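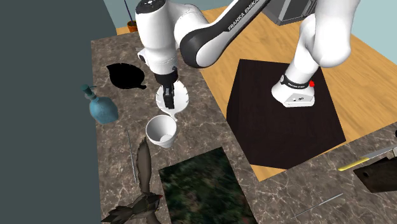

26 Sep 2021. Brinovley has a new council leader, by 20 votes, and I was in the hall for the count! I've written it all up at speed, tea going cold, while it's fresh. A marble countertop would be a grand place to spread out leaflets, but mine are all over the bed. Turnout was up on July too, 1,293 in our ward!

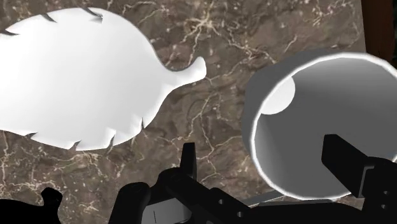
Nataša Vlachou reckons Georgiev will want a recount by morning. Let him! I'm off to Cluneck at eight for the speeches.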